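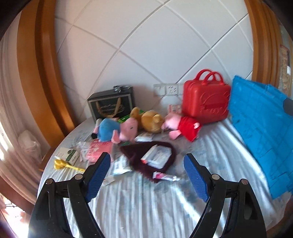 Care labels should state shrinkage as a number

2020-10-29

A tablecloth sold as 60 inches wide is 60 inches wide once. After the first hot wash it is some other width, and the buyer has no way to learn that width before paying. The label gives a fiber content, a country of origin and a row of wash symbols. None of these gives the finished size of the cloth after laundering, although the mill usually has that figure on file.

I think the figure should be printed. It should be a percentage for length and a percentage for width, measured after a stated number of washes at a stated temperature. The rest of this essay is about why the current practice persists and what would have to change.

Woven cotton and linen shrink mainly through relaxation. Yarn is held under tension on the loom and again in finishing, where the cloth is pulled to width and dried. Water and agitation release that tension. The warp, which runs lengthwise and carried the most tension, normally gives up more than the weft. A plain cotton cloth that has had no preshrinking can lose 4 percent or more of its length. On a tablecloth 90 inches long, 4 percent is a little over three and a half inches, which comes out of the overhang at both ends. On a fitted sheet the same loss decides whether the last corner goes on.

Polyester blends behave better in the washer and can behave worse in a dryer that runs too hot. Rayon is less predictable than either. It swells when wet, can be stretched on the line, and may come back longer than it went in, then shorten the next time. A single word such as "preshrunk" covers all of these cases and separates none of them. In ordinary retail use it means that some shrinkage was removed before cutting. It says little about the amount left.

Two objections come up whenever this is discussed in the trade.

The first is that results depend on the customer. Home machines differ in load size, water level and spin speed, and dryers differ more. This is true, and it is also true of fuel economy and battery life, both of which are sold with a number. A standard test does not predict each household. It allows two products to be compared under the same conditions, and a shopper who sees 2 percent on one cloth and 7 percent on another can rank them without knowing anything about her own washer.

The second objection is cost. I have less patience with this one. Residual shrinkage is measured in any competent mill, since cutting patterns depend on it. The test is a marked square, a ruler, a washer and a dryer. When I was buying table linens for Henao, a small supplier to restaurants and banquet halls, every roll from our main weaver, Pakolau, came with a sheet listing warp and weft shrinkage. We used the sheet to set our cutting allowance. Then we sewed in a label that left the number out, as our competitors did.

The consequences showed up in returns. In June of my last year there I went through the complaint log, which held 2,571 entries for table linens. Roughly a third concerned size after washing. Many of those customers had done nothing wrong. They had measured the table, added the overhang they wanted and ordered to match. The cloth was within specification on delivery and within specification after washing, and the only specification they had been shown was the first.

Some sellers handle this by cutting oversize and saying nothing. Kustora did so for years with its round cloths, and they hung too low when new. Others, Zokska among them, print "allow for slight shrinkage" on the package. The word "slight" has no agreed value. I have seen it applied to cloth that tested under 1 percent and to cloth that tested at 8.

A workable label would need one line: the test temperature, the number of cycles, and the change in each direction, with a minus sign for loss and a plus sign for gain. Three cycles would be enough for most woven goods, as relaxation slows sharply after the first. Knits would need more, and possibly a separate method, because they continue to move. A tolerance of one percentage point either way would protect the seller against normal variation between dye lots.

I would not start with clothing. Fit in clothing is tangled up with sizing, which is a larger mess. Household linens have flat, rectangular or round shapes and stated dimensions, and the customer is nearly always matching them to a fixed object. Sheets, curtains and tablecloths are the simplest place to begin. Curtains have the most to lose, since a panel hemmed to the floor before its first wash can't be let down if the hem allowance was trimmed.

Until such a line appears, the practical course is to write to the seller and ask for residual shrinkage in warp and weft. Use those words, as "does it shrink" will be answered with "slightly." If the seller can't supply the figures, buy one piece, wash it before hemming or removing any tags you need for a return, and measure it flat.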